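Guía de puesta en marcha de Clesix
Capítulo 4. Preparar la célula textil doméstica

Si has llegado hasta aquí, Clesix ya está montado, anclado y con la parada de emergencia probada. ¡Enhorabuena, viene lo más divertido! En este capítulo dejamos los dos brazos listos para trabajar con ropa sobre un mueble blando, que es donde las manos lucen de verdad y donde una calibración floja se nota enseguida.

Reserva una mañana entera la primera vez. Cuando le cojas el ritmo, la rutina completa te llevará alrededor de 38 minutos.

4.1 Qué necesitas

Un sofá o butaca de asiento plano, sin manta por encima.
Una camisa de algodón liso, sin botones metálicos.
El juego de llaves Allen incluido en la caja de accesorios.
Un paño de microfibra que no suelte pelusa.
Un ordenador con Iturra instalado y conectado a la misma red que el robot.

Nota: Los cojines pueden quedarse. El planificador de Iturra los trata como obstáculos blandos y aprende a rodearlos muy bien, así que conviene tenerlos desde el primer día.

4.2 Colocación y postura inicial

1. Sitúa la base frente al asiento y bloquea las cuatro ruedas.
2. Abre Iturra, entra en Célula > Postura y carga el perfil Asiento bajo.
3. Comprueba que los cables de muñeca forman un bucle amplio por fuera del antebrazo. Un bucle tenso limita el giro y acaba dañando el conector.
4. Deja la camisa arrugada sobre el asiento, a lo ancho. No la dobles: interesa que haya pliegues de todos los tamaños.
5. Pulsa Aproximar. Los brazos bajan a velocidad reducida hasta la altura del asiento, uno a cada lado de la prenda, y se detienen con las manos abiertas.
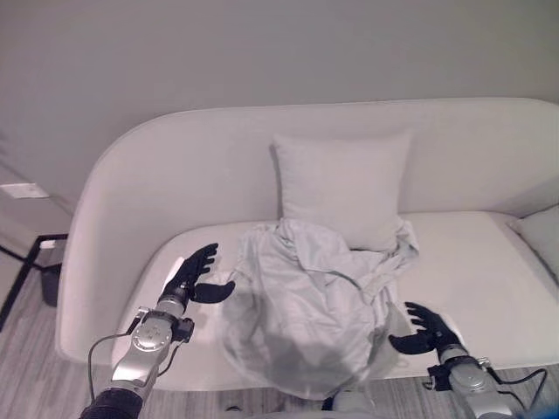
6. Con los brazos detenidos, mira la separación entre cada mano y la tela. Si una mano queda bastante más alta que la otra, corrige el desfase en Célula > Altura relativa con pasos cortos y repite la aproximación.
7. Cuando te guste el resultado, guarda la postura con un nombre que vayas a reconocer dentro de un mes. "Prueba2" no cuenta.

Precaución: No metas las manos entre los brazos y el asiento mientras el indicador de Iturra esté en verde. Para recolocar la prenda, pulsa Pausa y espera a que el indicador pase a ámbar.

4.3 Contacto de los dedos

Ahora toca enseñar a los dedos cuánto es "tocar". La tela cede, el asiento también, y el sensor de fuerza tiene que distinguir una cosa de la otra. Es una calibración preciosa de ver, porque el movimiento pasa de torpe a delicado en muy pocas repeticiones.

1. Limpia las yemas con el paño seco. Nada de alcohol ni de limpiacristales: resecan el recubrimiento.
2. Revisa los tornillos de la base de cada dedo. Deben estar firmes, sin forzarlos.
3. En Iturra, abre Manos > Contacto y elige Tela fina.
4. Lanza el ciclo de 15 toques. La mano baja, presiona la tela y sube cada vez desde un punto algo distinto.
5. Observa la curva de fuerza. Tiene que subir suave y estabilizarse. Si aparece un pico brusco al principio, baja la velocidad de descenso un punto y repite el ciclo.
6. Activa Recoger pliegue. Los dedos juntan la tela bajo las yemas, y en la vista de muñeca deberías ver un bulto de arrugas apretadas justo donde presionan.

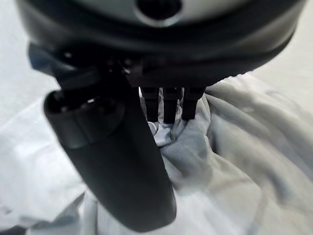
7. Repite los pasos 3 a 6 con la otra mano. Cada una guarda sus propios valores, y copiar los de la primera suele dar un agarre desigual.

Nota: Si los dedos resbalan sobre la prenda sin recogerla, sube el umbral de contacto antes de tocar la fuerza máxima. En casi todos los casos basta con eso.

Precaución: La fuerza máxima no debe pasar del 100 % del valor nominal del perfil. Iturra permite escribir una cifra mayor para trabajos de taller, pero con ese ajuste se desgastan los tendones de la mano.

4.4 Cámaras de muñeca

Las cámaras de muñeca son nuestra parte favorita del sistema. Ven el pliegue desde donde ocurre todo, a un palmo escaso de las yemas, y con ellas Clesix corrige el agarre sobre la marcha.

1. Retira la película protectora del objetivo, si sigue puesta.
2. Abre Cámaras > Muñeca y selecciona el lado que vayas a ajustar.
3. Comprueba que el dedo más próximo aparece entero, incluida la punta.
4. Desactiva la exposición automática y parte del valor guardado en el perfil.
5. Haz una pasada corta sobre la camisa y captura un fotograma.

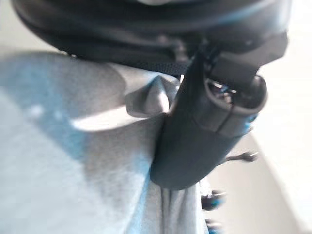 La exposición se ajusta siempre mirando la tela, que es lo que el robot necesita entender. Las superficies muy claras del entorno engañan a cualquiera y tientan a bajar el brillo de toda la imagen. Una franja blanca quemada en el lado derecho, como la de esta captura, es aceptable mientras la prenda conserve sombras legibles y se distinga dónde se junta bajo la punta del dedo. El desenfoque de movimiento es otra historia: con bordes tan corridos el detector de pliegues pierde precisión, así que acorta el tiempo de obturación, añade luz difusa y vuelve a capturar.

6. Repite la captura hasta que el borde del dedo salga definido.
7. Pulsa Guardar en ambos perfiles solo si la luz es pareja a los dos lados del mueble. En caso contrario, ajusta cada cámara por separado.

4.5 Si algo no sale bien

Código 1841 al pulsar Aproximar: la postura guardada no coincide con la altura actual de la base. Vuelve a 4.2 y carga de nuevo el perfil.

Un dedo vibra al cerrar: afloja el tornillo de su base un cuarto de vuelta, recoloca el dedo y aprieta otra vez.

La imagen de muñeca se corta al girar: revisa el bucle del cable y el clic del conector. Si el fallo continúa, pide el cable de recambio Pondville, compatible con las dos muñecas.

La mano engancha una costura: pausa, abre los dedos desde Manos > Liberar y separa la prenda con cuidado. Nunca tires de la tela con los dedos cerrados.

El soporte de Gretudent atiende consultas sobre esta célula desde el propio menú Ayuda de Iturra. Adjunta la curva de fuerza y una captura de cada muñeca.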